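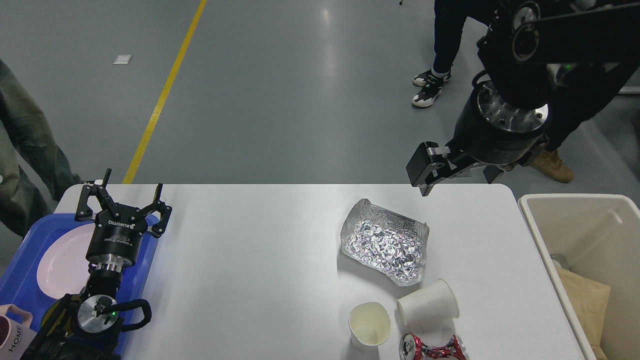
3.2 Clearing and sorting after shared lunches

Break room waste is mixed waste, and the mixing mostly happens in the last few minutes before people go back to work. We looked at how the tables at Brangate get cleared after lunch and what ends up in which container. Past work on office recycling starts at the bin. We start one step earlier, at the table, where washable dishes and throwaway items sit side by side and somebody has to decide. Figure 4 gives the typical set: a foil tray, white paper cups, a crushed soda can, and at the left end a blue tray with a pink plate and a mug. The tray matters for what follows. Once dishes are on a tray they were almost never thrown out by mistake, while loose dishes on the table sometimes were (see 3.4). A bin stands right by the table, and reach turned out to matter more than we expected going in.

Figure 4. Table with disposables and a tray of dishes; storage bin to the right.

Items were logged at the end of each clearing, by type and by where they went. Total for the August round was 2,000 items over 139 clearings. Of these clearings 126 were complete, meaning every item on the table had a logged destination. The remainder were dropped. Mostly missing sheets, in two cases the sheet was there but unreadable. Coding was done by Thaís Queiroz with a second pass by the first author. Disagreements were nearly all over foil.

Foil first, then. Clean foil is accepted by the hauler (Warkside), foil with food on it is not, and the line between the two is anyone's guess at 1 pm with a meeting coming up. People looked at the tray, sometimes folded it, and put it wherever the last one went. So the first foil tray of the day more or less set the rule for the rest. We did not plan to measure this order effect and the sheets only let us see it roughly — time of disposal was written down, but not by everyone. Worth a proper study.

Paper cups were the most regular item. They went in general waste, often stacked, and the stack usually had something inside it: a napkin, a tea bag, a lid. Stacking saves room but it hides things, and hidden things are what the hauler complains about. Cups lying on their side were picked up later than standing cups. Could be that people check them for drips, could be nothing.

Cans should be the easy case. There is a deposit, everyone knows where cans go. Even so they showed up in general waste on days when the can crate was across the room. After the crate was moved next to the table (week 9) the problem was mostly gone. No sign was added, no email sent. The earlier sign, from the Wirkwood set, stayed up the whole time and we saw no effect from it either way.

Dishes. Plates and mugs belong to the kitchen or to staff, and the personal ones get treated with more care. A mug with a word on it is somebody's mug. Plain white ones drift. Evangelista reports the same split for a hospital canteen, althought the dishes there were marked by ward and not by owner, so the comparision is loose.

One limit to flag here. The logs record where an item ended up, they do not record hesitation. Several staff told us afterward that they had held the foil over one container and then switched. That switching is probably the interesting part and our sheets miss it completely. Section 3.3 uses the interviews to fill in some of this, mainly for foil and lined bags.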